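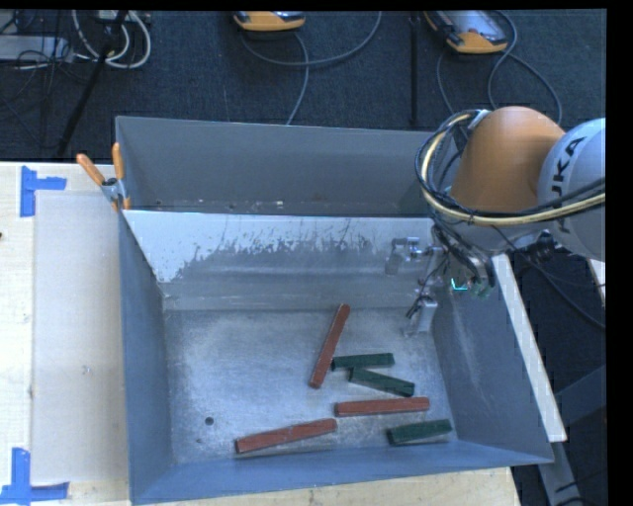

Grisedside: Winter Update FAQ

When will the update be released?
The Winter Update for Grisedside will be available in December on PC and both supported consoles. Servers will be offline from 4 a.m. on the day of release and are expected to return the same morning.

Is the update free?
Yes. All owners of the base game will receive it at no charge. The Montoya campaign, set in 1942, is sold separately and is not required for online play.

What is included?
The update adds 13 missions, a new harbour map named Kulis and additional armour colours for every class. The level cap rises by 25.

How much storage space is needed?
Players should have 25 GB free before starting the download. Console players may need more while files are being copied.

Will my saved progress carry over?
Yes -- all characters, items and currency are kept. Currency held above the new limit of 4000 will be moved to the player's vault.

Can I play with friends on other platforms?
Cross-platform play is supported in all modes except ranked matches.

Whom do I contact about a missing purchase?
Please submit a request through your Lelari account and include your order number.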